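# Imthorpe 社区开展家庭旧药清理，200 户居民已登记

2026年10月25日

Imthorpe 社区服务站近日启动家庭药品整理活动，上门协助居民清理家中积存的药品、药盒和包装袋。截至目前，已有200户登记，其中32户完成了第一轮整理。活动计划持续到12月，之后视报名情况决定是否延长。

活动由社区服务站和 Sepp 药房共同承办。服务站负责登记和排期，药房派出药师到居民家中查看药品，核对有效期和存放条件。整理不收费，居民不需要提前分拣，也不需要把药拿到服务站来。

负责这项工作的药师 Kaja Lill 介绍，登记的家庭以老年住户居多。药品大多没有固定的存放处，常常和零食、茶叶、日用品混在一起，放在餐桌、电视柜或者窗台上。有的家庭同一种药开了几盒，每盒都剩下一点；也有的家庭把药板抽出来单独放，外盒早已扔掉，药名和批号都对不上。

“先把桌上的东西全部看一遍，再决定哪些留、哪些收走。”Kaja Lill 说，“药和糖果放在一起的情况很多，家里有小孩来住的，我们会建议当天就分开。”

按照服务站公布的流程，上门整理分为3步。第一步是清理杂物，把空袋、糖纸、拆开的塑料膜等单独装走，腾出桌面。第二步是核对药品，逐盒查看药名、规格、有效期和剩余数量，过期的、标签看不清的、颜色或气味有变化的，一律放入回收袋。第三步是归位，正在服用的药放进带盖的收纳盒，备用药放进纸箱或抽屉，外面贴上写有药名和日期的标签。

服务站提醒，外盒和说明书应当与药品一起保存。需要按医嘱长期服用的药，整理时不得自行减少或停用，有疑问的应当向开药的医生询问。处方药不在邻居之间转送，即使包装没有拆开也不行。

存放位置也是居民问得较多的问题。药师的建议是避开灶台、暖气和阳光直射的窗边，浴室潮湿，也不适合放药。需要冷藏的品种应当按说明书放入冰箱冷藏室，不要贴着后壁，也不要放进冷冻层。外用药和内服药应当分开，眼药水开封后要在瓶身写上开封日期。

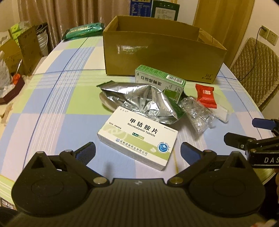

餐桌是整理中花时间最多的地方。不少老人习惯把药放在桌上，吃饭时顺手就能拿到，收进柜子以后反而容易忘记。对这类家庭，药师不要求把药全部收走，只保留正在服用的几种，集中放在桌子一角，其余的转到柜中。甲钴胺片一类的盒装药，药师会提醒家属保留原盒，按盒上印的规格和医嘱核对用量，不要把几种药片倒在同一个瓶子里。

回收的药品由 Sepp 药房统一登记和封装，送往 Plendport 的集中处理点。空纸盒压平后按普通纸类回收，盒上贴有姓名和病历信息的，先把标签撕下或涂黑。铝箔袋和药板不与纸盒混放。服务站要求居民不要把过期药冲进下水道，也不要连盒丢进楼下的垃圾桶。

第一轮整理中，药师还为部分家庭填写了用药清单，写明药名、每次用量和服用时间，一份贴在收纳盒盖内侧，一份交给家属。清单采用大号字，由服务站打印。换药以后，居民可以带旧清单到服务站更新。

收纳盒由 Reretti 商店提供，分大小两种，每户可以领取一个。已经有合适盒子或纸箱的家庭，服务站建议继续使用，不必另买。原来装过洗涤用品或杀虫剂的容器不能用来放药。

第二轮上门将从 Imthorpe 北侧的3栋楼开始，具体时间由楼长通知到户。已完成第一轮的家庭会接到一次电话回访，主要了解分类是否还在沿用、清单有没有变化。

没有登记的居民可以到服务站一楼窗口填写表格，也可以由家属代填。表格上需要写明住址、联系电话和方便上门的时段。行动不便的独居老人可请楼长代为登记，服务站会优先安排。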